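`firby-corner` is a small set of notes and measures for furnishing a shared kitchen corner: a table, a compact refrigerator and some open storage. I wrote it for the Pirnau rooms, and later the Bavum and Liapis rooms asked to use the same file. It is plain Markdown plus one CSV table.

## What is inside

- `corner.csv`: one row per piece of furniture, with width, depth and height
- `layouts/`: text files, one per room
- `notes.md`: remarks that did not fit in a column

All lengths are in millimetres. Please do not mix in centimetres, even when the shop label gives them so. We had this once with a shelf and it took a whole afternoon to find the mistake.

## Columns in corner.csv

| column | meaning |
|---|---|
| `item` | short name, lower case |
| `w` | width at the widest point |
| `d` | depth, without handle or cable |
| `h` | height from the floor |
| `side_gap` | free space wanted on each side |
| `remark` | free text, may stay empty |

If you do not know a value, leave the cell empty. A zero means that the value is really zero.

## Table and refrigerator

The table in every layout is entered with a depth of 600. Its corners are entered as square, also when the real corner is rounded, so the drawn outline will be a little bigger than the true one. I find this acceptable for planning.

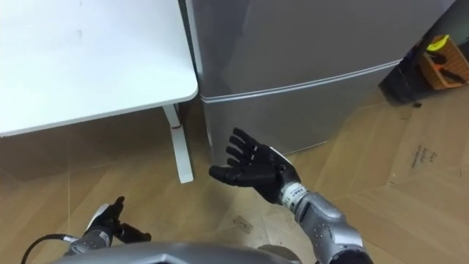
The `side_gap` value is the one that causes the most questions. For the refrigerator I write 100, and this is my own preference, so look in the manual of your model before you copy it. In a small room people like to push everything together, and then the real gap is much less than the one in the file. With the refrigerator's side close against the edge of the table top, as it stands here, you should enter `side_gap` for that side as 0 in the layout file and keep the wanted value in `corner.csv`. The space lower down, between the refrigerator and the table leg, is not the side gap. Measure at the height of the table top.

For a refrigerator with two doors, one above the other, give the swing of both doors in `remark`. The upper one is often forgotten.

## Open storage

Boxes with open sides have their own item name, `openbox`. Give the outside measures. The depth we prefer is 400, as deeper boxes collect things at the back which stay there for years. Bins are entered as `bin` and bags are not entered at all.

A layout line looks like this:

```
table x=0 y=0
fridge x=1200 y=0 side_gap=0
openbox x=1900 y=0
```

The position is always the back left corner of the piece, seen from the front.

## Known problems

- Floor coverings are not included in the heights. If you put something under the furniture, add it by hand.
- The Liapis file still uses the old name `cupbox` in place of `openbox`. I will change it in June.
- Row 2409 in the old combined table was a duplicate of the Bavum table. It is removed now, but older copies still have it.

## Changes and corrections

Corrections are welcome, also for my English. Please send one change at a time and write which room you measured in. If you measured with a folding rule, say this too in the remark.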